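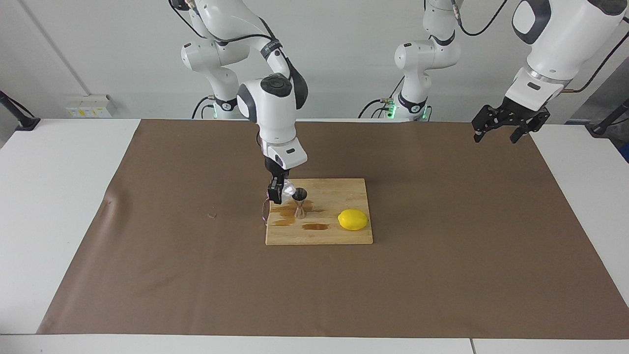

Mairéad Cronin répond que, chez elle, le verre n'a jamais été le problème : c'est l'éponge. Elle nous écrit après le numéro de septembre, où nous demandions si une machine pouvait déjà ranger un bar ou une cuisine en fin de service. Selon elle, on montre toujours le moment où l'objet est saisi, et presque jamais celui où il faut nettoyer ce qu'il y avait dessous, rincer, essorer, puis recommencer parce qu'il reste une auréole.

La remarque touche juste. Débarrasser un plan de travail après un cocktail demande à un humain moins d'une minute, sans y penser. Pour deux bras robotisés, c'est une suite de problèmes distincts. Le verre transparent est difficile à repérer, surtout devant du bois clair, et il supporte mal une pince trop serrée. Le doseur est en métal poli, il renvoie la lumière et change d'aspect selon l'angle. Le citron roule. Quant aux taches brunes sur la planche, elles n'ont pas de bord à saisir : il faut les voir, les frotter, et savoir quand s'arrêter.

Chez Jolaver, l'équipe qui suit ces essais note chaque tentative dans un tableau. Sur une série de 147 prises de verre, 14 se sont soldées par une chute ou un abandon. Pour un laboratoire, le chiffre est correct. Pour un restaurant qui lave 800 verres dans la soirée, il est inutilisable – et le tableau ne dit rien du temps passé, qui reste bien supérieur à celui d'un commis.

Guangming Yan, qui tient ce tableau, est plus mesuré que nous. D'après lui, la saisie d'objets rigides et connus sera réglée avant le reste, et les premiers usages viendront des postes fixes : une table, une lumière constante, toujours les mêmes ustensiles. Un doseur debout ou couché, il pense que cela se traite. Une planche qui a bu du sirop, il ne promet rien.

Reste la question du matériel. Une pince à deux doigts convient pour attraper un citron ou un verre, beaucoup moins pour passer un chiffon à plat avec une pression régulière. On peut lui faire tenir une éponge, mais il faut alors contrôler l'effort pendant tout le geste. Nous reviendrons sur ce point quand Jolaver aura publié ses mesures d'essuyage. 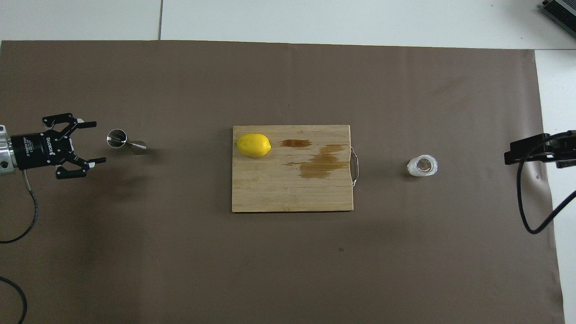 Côté atelier : le tri chez Himdale

Himdale a arrêté son poste de tri automatisé de petites pièces pour changer les bacs, trop profonds pour la pince. La reprise est prévue avec des bacs plats, fournis par Mulcahy. Les opérateurs gardent le contrôle final à la main.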